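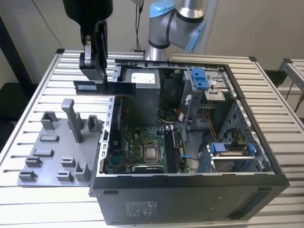

3. Instalar mais memória no seu Plirnent

Se chegou até aqui, é porque já fez a cópia de segurança do capítulo 2 e já tem os módulos novos à mão. Muito bem! Esta parte assusta um pouco quem nunca abriu um computador, mas com calma e uma mesa bem iluminada faz-se numa tarde de sexta-feira e ainda sobra tempo para o café.

Antes de começar

Confirme na etiqueta da embalagem que os módulos são do tipo indicado na ficha do seu modelo (vem na última página do manual, junto ao número de série). O kit Liltutix traz dois módulos iguais, e convém usá-los os dois, aos pares. Se comprou a memória noutro sítio, compare com cuidado a posição do entalhe, que muda de uma geração para outra e não perdoa distrações.

Vai precisar de uma chave de fendas Phillips média, de um pires ou tacinha para os parafusos e, se tiver, de uma pulseira antiestática.

CUIDADO: Desligue o computador, passe o interruptor da fonte para a posição 0 e retire o cabo da tomada. Depois carregue no botão de ligar durante 8 segundos, para descarregar o que ficou na fonte. Não abra a fonte de alimentação em circunstância nenhuma.

Passos

1. Retire todos os cabos da parte de trás. Se tem muitos, tire primeiro uma fotografia com o telemóvel, que vai agradecer mais tarde.

2. Deite a torre de lado, com o painel amovível virado para cima, numa superfície firme. Evite alcatifas e mantas, por mais macias que pareçam.

3. Desaperte os 3 parafusos do painel, faça-o deslizar para trás e levante-o. Nos modelos Treltalwood os parafusos são de aperto manual e ficam presos ao painel, por isso não force para os tirar de todo.

4. Toque numa parte metálica da caixa, sem pintura, antes de mexer em qualquer peça. Repita o gesto sempre que se levantar e voltar.

5. Localize as ranhuras de memória ao lado do processador. Se já lá estiver um módulo que queira substituir, abra as patilhas e puxe-o a direito, segurando pelas extremidades.

6. Pegue no módulo novo pelas bordas, sem tocar nos contactos dourados, e alinhe o entalhe com a saliência da ranhura. Se não coincidir, rode-o ao contrário.

7. Pressione as duas pontas ao mesmo tempo até ouvir o estalido das patilhas. É preciso um pouco mais de força do que a maioria das pessoas espera, mas o módulo tem de descer direitinho.

8. Volte a colocar o painel, ponha a torre de pé, ligue os cabos e só no fim a tomada.

Nota: O primeiro arranque pode ser bastante demorado, com o ecrã preto e as ventoinhas a trabalhar. O computador está a reconhecer a memória. Deixe-o estar sossegado e não o desligue a meio.

Se alguma coisa não correr bem

Se ouvir apitos ou se aparecer o código 82 no visor da placa, desligue tudo outra vez, retire os módulos e volte a encaixá-los com firmeza. Se o código persistir, experimente arrancar só com um módulo e depois só com o outro, sempre na mesma ranhura. Assim fica a saber qual deles deve trocar.

Se o sistema mostrar apenas metade da memória, verifique se usou as ranhuras da mesma cor.

Para dúvidas sobre a garantia, escreva à Zulema Ojeda, do apoio ao cliente da Ngcobo, indicando o modelo e o número de série. Guarde os módulos antigos na embalagem antiestática dos novos, que podem vir a fazer jeito noutra máquina.

Passe agora ao capítulo 4, Limpar os filtros de pó.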